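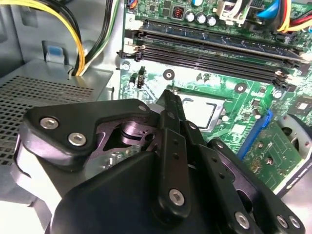 Week 7: Where the Computer Keeps Things

Welcome back, everybody, and thank you for the kind notes about last week's session (I read every one of them, even the long ones!). Today we are talking about memory and storage, two words people swap freely at the dinner table and which I would love for you to keep apart by the time you leave.

Memory is the desk you work on. Storage is the filing cabinet behind you. When you open a letter you wrote in October, the computer takes a copy from the cabinet and lays it on the desk, and if the power goes out before you save, whatever was on the desk is gone.

Words to know
RAM: the desk. Fast, fairly small, cleared when the power is off.
Drive: the cabinet. Slower, much bigger, keeps its contents.
Motherboard: the large board that the other parts plug into.

For next time
Read pages 100 to 119 in the Aubert packet. Find out how much memory your own computer has and write it down, with the unit after it, please.

Questions go to Didier Gautier, room 319, any time before class.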